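Oct 18, 2026

Hi all,

Time for the second check-in on the Wivton community history project! I know the report form asks for two paragraphs and a table, but the table kept eating my text, so you're getting a letter this time (the spreadsheet is attached separately, and it does add up, I promise).

## Where the money went

The biggest chunk so far has been scanning. We've spent $1523 of the digitizing budget, mostly on the rental of the big flatbed and on archival sleeves, which cost more than I guessed back in the spring. The sleeves from Rokness are really nice though, and the cheap ones I bought first went cloudy at the corners, so I'd rather eat the difference. I moved a little over from the printing line to cover it. Please shout if that needs a form.

## What's done

We now have 582 photographs and letters scanned and named. Naming them took forever! Half the families in town wrote on the backs in pencil, and a lot of that pencil has gone so faint that I had to tilt each print under a desk lamp to make out a year. Anything I couldn't read is marked "undated" and we can come back to it.

The Bùi family box was the big surprise. I was expecting a few restaurant menus and got menus, order books, a whole run of New Year's cards, and a hand-drawn map of Main Street with every storefront labeled. The map is going on the cover of the booklet if I get my way.
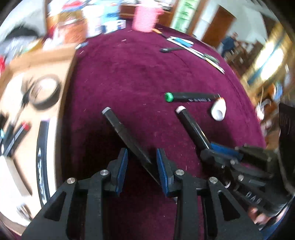
We've also recorded 11 interviews out of the 15 we planned. Two of those need to be redone, one for a humming refrigerator and one where I forgot to start the second recorder and the first one ran out of space (my fault, and I've bought bigger cards). The people we talked to have been so generous with their time. Several of them ran well past the hour and I didn't have the heart to stop them.

## What's behind

Transcripts. I thought I could turn one around in an evening and it's closer to three, especially when people talk over each other about who owned the feed store. I've asked Fletano for a quote on the rest and should have it before the end of October. If it comes in too high I'll keep plugging away and we'll push the booklet back a bit.

The library display is also waiting on the new cases. They tell me the cases have shipped, which is what they told me last time.

## What I need from you

- An okay on moving the printing money
- A yes or no on paying for transcripts, once I forward the quote
- The current version of your logo, the one I have is fuzzy when it's printed large

I'll send the booklet outline along with the Fletano quote so you can look at both in one go.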